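2018年6月
文・ながの のぼる(長野のぼる) / しつもん係・ドアン・フオン

かたづけって、なんで「分ける」の?

ブロックであそんだあと。ゆかいっぱいに赤、青、みどり。「かたづけなさーい」と言われる。で、大きい箱にぜんぶザーッ。おわり。はやい!

……でも次の日。青いブロックが1こだけほしい。箱の中をガサガサ、ガサガサ。出てこない。けっきょく箱をひっくりかえして、またゆかいっぱい。

おぼえがある人、手をあげて。わたしもあげます。

今回はこの「分ける」の話。ちょっと急ぎ足でいくよ。

まず、ことばから。おなじところがあるものどうしをあつめて、グループにすること。これを「分類(ぶんるい)」といいます。むずかしい字だけど、みんな毎日やってる。くつ下とパンツをちがう引き出しに入れる、あれも分類。はしとスプーン。国語のノートと算数のノート。ぜんぶそう。

ブロックを分けるとき、手がかりはなんだろう。

色。いちばんわかりやすい。とおくからでも見える。
形。しかくい、ほそ長い、かいだんみたい。
大きさ。手のひらでかくれるか、はみだすか。
つかいみち。タイヤ用、まど用、やね用。

どれで分けてもいいです。正かいはひとつじゃない。ただし、とちゅうで手がかりをかえると、こまる。色で分けていたのに、急に「これは大きいからこっち」とやると、大きい青はどっちの箱? 色の箱? 大きいものの箱? ほら、まよった。

だから、はじめにきめる。きめたら、さいごまでそれでいく。「わける前に、ルールをひとつ」。紙に書いて箱のよこにはっておくと、あとから来た友だちにもわかるよ。

色で分けるときのようす、見てみよう。
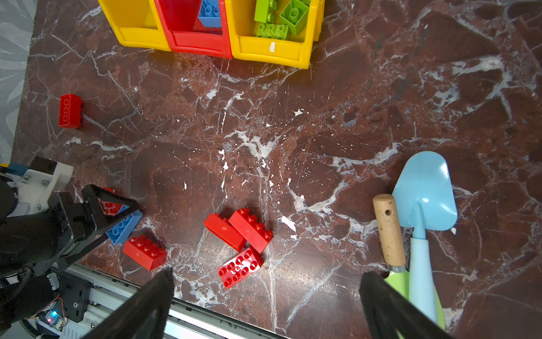

みどりは右の黄色い箱、青はまん中の赤い箱。赤いブロックはまだ外。

気がついた?

みどりのブロックは、黄色い箱に入ってる。青いブロックは、赤い箱。箱の色と中みの色、ちがうよね。

「え、赤い箱には赤を入れるんじゃないの?」

そう思った人、いいところに気がつきました。おなじ色にそろえると、たしかにおぼえやすい。でも、ぜったいじゃない。みどりの箱がないおうちだってある。「みどりはここ」とみんなが知っていれば、箱は何色でもだいじょうぶ。中みが1こ入っていれば、それが目じるしになるしね。青が1こ立ててあれば、次の人も「あ、青はここか」。

反対に、こまることもあります。赤い箱を見ると、手がかってに赤いブロックを入れようとする。あたまでは「青の箱」とわかっていても、目が色にひっぱられる。ためしにやってみて。いそぐほど、まちがえる。

かんたんな実けん。紙に、青いペンで「あか」と書く。赤いペンで「みどり」と書く。みどりのペンで「あお」。できたら、字を読むんじゃなくて、ペンの色のほうを声に出して言う。はやく! ……つっかえたでしょ。字のいみと、目に見える色が、あたまの中でけんかするんです。大人もつっかえる。おうちの人にもやらせてみてくさい。

さて、ブロックそのものの話もしなくちゃ。

上についてる丸いでっぱり。「ポッチ」とか「スタッド」とかよばれます。上から見たとき、2れつで、1れつに4こならんでいるものは、「2かける4」のブロック。ポッチはぜんぶで8こ。九九をならった人は、2×4=8、ね。まだの人は指でさわってかぞえよう。さわってかぞえると、かぞえまちがいがへる。

じゃあ、なんでくっつくの? のりもじしゃくもないのに。

ブロックのうらを見てみよう。へこんでいるね。上のポッチが、そのへこみの中に、ぎりぎりの大きさではまる。ぎりぎりだから、プラスチックとプラスチックがおしあって、こすれて、うごきにくくなる。この「こすれてうごきにくくする力」を、まさつといいます。ゆるすぎたらポロッととれる。きつすぎたら子どもの手ではずれない。ちょうどいいところに作ってある。すごい。

ちがう会社のブロックがうまくはまらないことがあるのは、ポッチの大きさや高さが、ほんのちょっとちがうから。ほんのちょっと、なんだけどね。むりにおしこまないこと。はずれなくなって泣きます(わたしは泣いた)。

くっつくということは、かさねられるということ。これ、かたづけでも役に立つ。

バラバラのブロックを箱に入れると、ななめになったり、立ったり、ブロックとブロックのあいだにすきまができる。すきまには空気しか入っていない。空気をしまってるようなもの。もったいない。おなじむきにそろえてかさねると、すきまがへって、おなじ箱にもっと入るようになる。

ただし。

かさねるのには時間がかかる。次につかうときは、はずす時間もかかる。いそいでるときはポイポイ入れる、箱がいっぱいになりそうなときは、かさねる。つかいわけでいいと思います。

もうひとつ、かたづけのじゅんばん。どの色からやる?

おすすめは「1色ずつ」。「いまは青だけ!」ときめて、青だけさがす。目が青にセットされて、ほかの色が気にならなくなる。青がおわったら、みどり。つぎに赤。

もうひとつのやり方は「近くから」。手のとどくところにあるものを1こひろって、何色か見て、その色の箱へ。また1こひろって、見て、箱へ。こっちは歩くきょりがみじかい。でも1こごとに「えーと、みどりはどこだっけ」と考えるので、あたまはいそがしい。

どっちがはやいかは、ブロックの数とへやの広さでかわる。時計ではかってみるとおもしろいよ。
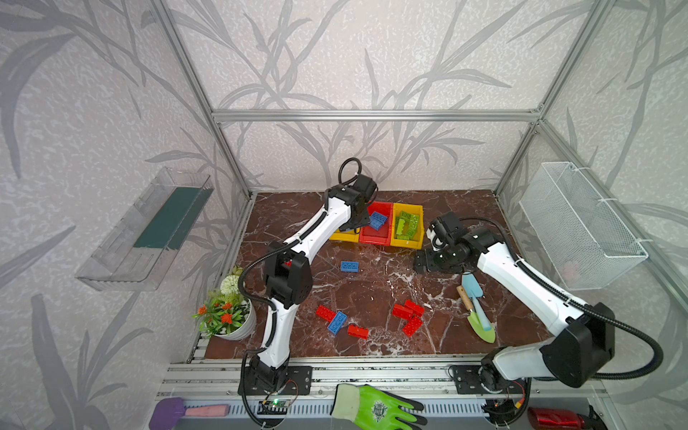 ■しらべる・くらべる

ドアンさんのおしえているきょうしつで、ほんとうにはかってもらいました。ブロックは165こ。かたづけるのは9さいの子、2人。ひとりは「1色ずつ」、もうひとりは「近くから」。つぎの日はやり方をとりかえっこ。

けっかは……ひとりは「1色ずつ」がはやくて、もうひとりは「近くから」がはやかった。あれれ。

ドアンさんのメモより。

「『近くから』がはやかった子は、先に箱を自分のすぐそばにうごかしていました。」

なるほど。箱のばしょ! ひろうじゅんばんばかり考えていたけど、箱が遠ければ、それだけ行ったり来たりがふえる。3つならべてまとめて置くのか、ちらかっているまん中に置くのか。これもくらべたほうがいいね。次にやるときは、箱のばしょはうごかさないで、やり方だけをかえる。それから、やり方はそのままで、箱のばしょだけをかえる。いっぺんに2つかえると、なにがきいたのかわからなくなります。実けんのきほん。自由研究でもつかえるから、おぼえておいて。

2月にも一度、もっとたくさん、877こでやろうとしたそうです。とちゅうで給食の時間になってしまって、記ろくなし。ざんねん。

■分けられないものが出てきたら

ブロックをかたづけていると、かならずまざってくる。ブロックじゃないもの。消しゴム、どんぐり、だれかのヘアゴム。

外でつかう道具がまざることもある。たとえばスコップ。さっきの写真にも、ブロックのそばに小さいスコップがあったよね。土をほるところが水色のと、黄みどりのと。

さて、黄みどりのスコップ。これは「みどりのブロックの箱」に入れる?

色で分けるルールなら、みどりのなかま。でも、ブロックじゃない。しかも、持つところは水色。じゃあ青の箱? うーん。

こういうときは、ルールを2だんにします。

1だんめ「ブロックですか?」
はい → 2だんめへ。
いいえ → 道具のばしょへ。

2だんめ「何色ですか?」
青 → 青の箱。
みどり → みどりの箱。
赤 → 赤を入れるときめた箱。

ほら、まよわない。色を聞くまえに、なかまかどうかを聞く。えだ分かれした木みたいでしょう。図かんで虫の名まえをしらべるときも、これとおなじことをしています。「はねはある?」「あしは何本?」と、ひとつずつ聞いていって、さいごに名まえにたどりつく。としょかんの本も、だいたいそう。まず「どうぶつの本」、その中の「鳥の本」、その中の……という感じ。

ついでにスコップのこと。小さくて、かた手で持つものは「いしょくごて」ともいいます。いしょく=うえかえ。なえをほって、べつのばしょにうえかえる道具。さきが丸いものも、とがったものもある。外でつかったら、土をおとしてからしまおう。土がついたままおもちゃといっしょにすると、ブロックのへこみに土が入って、はまりにくくなっちゃう。あらうのたいへんだよ。歯ブラシがいるよ。

■下の石もようのこと

写真を見た小学生から「下のもようがきれい」という声あり。赤茶色に白いすじ。大理石(だいりせき)のもようです。

大理石は、もとは石灰岩(せっかいがん)という石。大むかしの貝がらやサンゴなどが海のそこにつもって、石になったものが多い。それが地面の下で、あつくなったりおされたりして、つぶがそだって、大理石になります。白いすじは、石のわれめにあとから白いつぶがたまってできたものが多いです。赤っぽい色は、てつの仲まのせい。さびの赤とにてるね。

もようのある台の上って、小さいものがさがしにくいことがあるんだ。白いてんてんの上に白いブロックを置いたら、どう? 見のがしそう。こい赤茶色の上の赤いブロックより、みどりのブロックのほうがパッと目に入る、という人が多いかも。まわりの色とはっきりちがうから。かたづけるときに、下に白いぬのや大きい紙をしいておくとさがしやすいし、さいごにぬのごと持ち上げて、ザーッとあつめられる。べんり。ただしそのまま箱に入れたら、また分けなおしだけどね。

■やってみよう

家にあるもので、分類ごっこ。ブロックがなければ、ボタンでも、ペンでも、おかしの空き箱でもOK。

・はじめにルールをひとつきめて、紙に書く。
・分ける。
・紙をかくして、べつの人に見てもらう。「どんなルールで分けたでしょう?」
・あててもらう。

あたったら、だれが見てもわかる分け方。あたらなかったら、ルールが少しむずかしいか、とちゅうで手がかりがかわっちゃったか。どこでかわったか、いっしょにさがしてみて。

上きゅうの人は、ルールを2つかさねる。「みどりで、しかも大きい」。どっちもあてはまるものだけを、まん中へ。ひもを2本わっかにして、ちょっとかさねて置くとやりやすい。かさなったところが「どっちも」のばしょです。わっかの外は「どっちでもない」。外があることもわすれずに。

小さい弟や妹がいるおうちは、ボタンやちいさなブロックを口に入れないように気をつけてね。あそぶのはつくえの上で。

けっかが出たら、ドアンさんまでおしえてくださいい。次回は「どうしてひもはからまるの?」の予定です。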